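## Gripper notes: pads, pivots and the soft-goods box

November 19, 2020 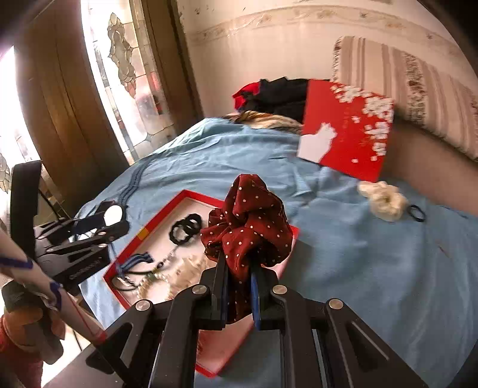
*Dotted scrunchie in the jaws over the red box. Second gripper at left.*

The hand-held grippers on the Dremeo project went through their 900-cycle service this month. Most of the work was on the jaw pads and the linkage pivots. The notes below replace the August sheet, which still gave the old pad order and should be thrown out.

**Pads.** The blue pads are the only wear part that needs regular replacement. Hair ties and scrunchies are harder on them than the rigid parts we ran at Grirnside, mainly through lint. Fibers pack into the surface and the grip drops off well before the pad looks worn. Wipe both pads with a damp cloth at the start of each session and again at the midpoint. Do not use solvent; it lifts the adhesive at the edges. Replace pads as a pair, never one side alone. A new pad against an old one closes off center, and a soft item will roll toward the worn side.

To fit a new pair:

1. Open the jaws fully and peel the old pads from the tip down.
2. Scrape off leftover adhesive with a plastic blade.
3. Seat the new pads flush with the jaw tips and press for 68 seconds.
4. Close the jaws on a folded cloth and leave them closed for 5 minutes.

**Pivots.** The linkage arms turn on silver pins. Check each one for side play by holding the outer arm and rocking it gently. Any movement you can feel is too much. Hair wound around a pin is the usual cause of a stiff arm, and it is easy to miss against the black parts. Use tweezers and a lamp. One drop of light oil per pin is enough — more will migrate to the pads and undo the cleaning.

**Squareness.** With the jaws closed, the pads should meet along their full height. If they touch at the tips first, back off the stop screw a quarter turn and try again. The Koltik unit needed this twice. The Tanasarn unit was fine as received.

**Test items.** After any pad or pivot work, run the soft-goods box before the gripper goes back into use. Start with the puffed scrunchies and finish with the thin black hair ties. A scrunchie compresses a long way before the jaws feel any resistance, so it hides a weak close. The thin ties do not. If a gripper passes on scrunchies and drops ties, look at the jaw gap first and the pads second. Beaded bracelets stay in the box as clutter and are not to be gripped with new pads; the beads leave dents that take several sessions to relax.

**Cable.** Route it behind the body with enough slack for a full wrist turn. One intermittent fault in August was a connector pulled half out by a short loop.

**Log.** The combined count for the set stood at 2954 cycles after the service. Write the count on the card when pads are changed, along with the unit and the side that showed more wear. Two cards came back with the side left blank.

Spare pads are in the top drawer, in marked bags. The next order goes in when the last full bag is opened.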